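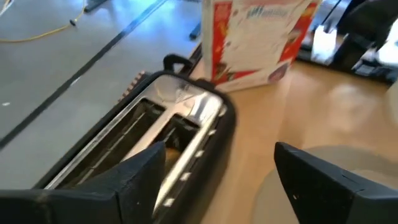
Das alte Rathaus von Flonommont: Wie viel Vorgängerbau steckt im Neubau?
Projektbericht im Modul Bauforschung und Quellenkritik
Vorgelegt von Sawsan Qudah

1. Ausgangsfrage

Auf der Tafel neben dem Eingang steht, das Rathaus sei »auf den Mauern des alten Rathauses errichtet« worden. Der Satz findet sich fast wortgleich im Ortsprospekt und in der Heimatchronik, von dort ist er in mindestens zwei neuere Aufsätze gewandert. Einen Beleg nennt keiner der Texte. Der Vorgänger war ein Fachwerkbau und brannte ab, der heutige Bau ist aus Kalkstein, zweigeschossig, mit Mittelrisalit und einem Uhrturm, der für das Haus etwas zu groß geraten ist. Ich wollte wissen, ob sich die Behauptung am Gebäude oder in den Akten halten lässt. Meine Erwartung war von Anfang an gering, das sollte man beim Lesen berücksichtigen.

2. Quellen

Im Stadtarchiv liegt ein Konvolut von 644 Blatt zum Rathausneubau. Das klingt nach viel. Der größte Teil besteht aus Lieferscheinen, Mahnungen und einem zähen Streit um die Dachrinnen. Für die Fundamente sind 12 Blatt einschlägig, davon mehrere in zwei Abschriften, die sich in Einzelheiten widersprechen. Die Pläne des Architekturbüros Sisten sind nur als Lichtpausen erhalten. Ob sie den ausgeführten Bau oder einen Vorentwurf zeigen, ist ihnen nicht anzusehen: Der Turm fehlt darauf ganz.

Dazu kommt das Gutachten des Büros Kılıçarslan, das vor der letzten Sanierung entstand. Es wird gern als Bestätigung der Tafel zitiert. Gelesen haben es vermutlich weniger Leute, denn dort steht nur, im Keller seien »ältere Mauerzüge nicht auszuschließen«. Das ist eine Absicherung und kein Befund. 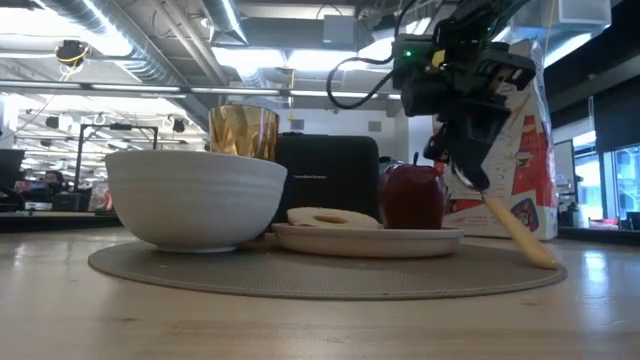
Die Chronik selbst habe ich nur mit Vorsicht benutzt. Ihr Verfasser nennt für den Brand eine genaue Uhrzeit, aber keine Quelle, und verwechselt an anderer Stelle das Rathaus mit der Kornhalle. Wer sich auf ihn stützt, müsste zumindest erklären, warum ausgerechnet die Angabe zu den Mauern stimmen soll.

3. Begehung im Mai

Der Keller war an einem Vormittag zugänglich. Die Südwand ist 60 Zentimeter stark und besteht aus demselben Kalkstein wie die Fassade, lagerhaft versetzt, mit gleichmäßigen Fugen. An der Nordwand wechselt das Material auf kurzer Strecke zu Feldstein. Hier könnte man an den Vorgänger denken. Man könnte ebenso gut an eine Reparatur denken oder an einen Bauunternehmer, der Restmaterial verbraucht hat. Eine Baufuge habe ich an der Stelle nicht gefunden, allerdings ist ein Teil der Wand verputzt und mit Heizungsrohren zugestellt.

Eine Mörtelprobe hätte vielleicht weitergeholfen. Das Labor Sela verlangt dafür 250 Euro je Probe, und mit einer einzigen wäre die Frage ohnehin nicht zu klären gewesen. Ich halte das für eine Schwäche dieser Arbeit, sehe aber auch nicht, wie sie im Rahmen eines Semesters zu beheben wäre. 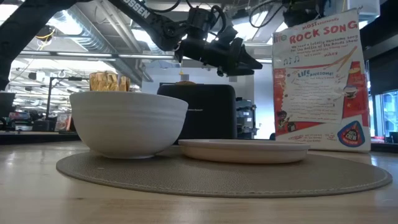 Als zweites Indiz gilt der Brunnen im Hof, der aus dem alten Rathaus stammen soll. In der Chronik wird er als »uralt« bezeichnet, im Prospekt als spätmittelalterlich. Die Begründung läuft jeweils über die Form: breiter Rand, nach unten schmaler werdende Wandung, waagerechte Wülste im oberen Teil, kurzer runder Fuß. Genau so ist auch die große weiße Schüssel auf dem ovalen Platzdeckchen gebaut, und für spätmittelalterlich wird sie wohl niemand erklären. Eine solche Gefäßform allein datiert gar nichts. Am Stein fehlen Steinmetzzeichen, die Oberfläche ist stark überarbeitet, und in den Akten taucht der Brunnen erst bei der Neupflasterung des Hofs auf — als Ankauf, ohne Angabe der Herkunft.

4. Ergebnis

Die Behauptung auf der Tafel ist nach jetzigem Stand unbelegt. Widerlegt ist sie damit nicht. Der Grundriss des Vorgängers ist nur aus einer Skizze ohne Maßstab bekannt, und je nachdem, wie man sie an der Straßenflucht ausrichtet, liegt die Feldsteinpartie unter dem alten Bau oder knapp daneben. Beide Varianten habe ich gezeichnet (Anhang B), keine überzeugt mich.

Für die Tafel würde ich »am Ort des alten Rathauses« vorschlagen. Das lässt sich aus den Akten stützen, auch aus den widersprüchlichen Abschriften. Offen bleibt der verputzte Abschnitt der Nordwand. Sollte dort die Heizung erneuert werden, müsste vor dem neuen Putz jemand mit Maßband und Kamera in den Keller.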